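Progress report to the Danitz Fund
Grurkalar dialect recordings – second period

We are now past the halfway mark, and I am very happy to say that the collection has grown faster than we dared to put in the application. When we wrote to you last, we had a cupboard of old cassettes, a list of villages and a good deal of hope. We now have 90 hours of speech copied and safely stored, nearly all of it from people who grew up in the upper valley before the road was built.

Copying the tapes

The tapes were in better shape than we feared. A few had stuck together at the start of the reel and had to be eased apart by hand, and 2 were blank from end to end, although the labels promised a wedding and a quarrel over a goat. I would have loved to hear that quarrel. Everything else plays. The sound on the earliest ones is thin, with a hum underneath, and we have decided to leave the hum alone in the master copies and clean up only the versions that go out to listeners.

Your grant paid for the second tape deck in March, and it has made a huge difference. We can copy on one while checking on the other, so the backlog that worried us all winter is gone.

New recordings

This is the part of the work I enjoy most. We have visited nine villages, some of them several times, and sat in a great many kitchens. People are generous with their time once they understand that we want ordinary talk: how you bank a fire overnight, what you call the different kinds of snow, what your grandmother shouted at the hens. In Urio we asked about words for bread and came home with a whole afternoon on ovens, millers and a flood.
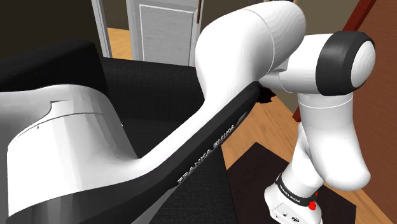 We also found a real difference between the two banks of the river, which the old word lists do not mention at all. On the Foso side the older speakers keep a long vowel in words like "barn" and "evening". Across the water it has gone completely, even among people of the same age. We need more speakers before we say this in print, but it has got everyone on the team very excited.

Writing it all down

Transcription is slower than planned. An hour of clear speech takes most of a working day, and an hour with three cousins talking over each other takes far longer. Roughly a third of the material now has a full transcript. We have changed the order of work so that every recording first gets a short summary and a list of topics – this way people can find what they want while the full text is still on its way.

Sharing with the valley

The listening evening in July filled the hall in Urio, and we had to borrow chairs from the school. We played short clips and asked people to guess the village. They were wonderfully good at it, and they argued about the rest until late. Several families have since brought us tapes of their own.

Money and next steps

Spending is in line with the budget apart from travel, where fuel has cost more than we allowed. We would like to move a small sum across from printing, as the booklet will now have 50 pages and no colour section. Please let us know if you are content with that. Over the coming months we will finish the Foso visits before the snow, carry on with transcripts and start choosing clips for the school pack. The draft word list will be sent to you with the next report.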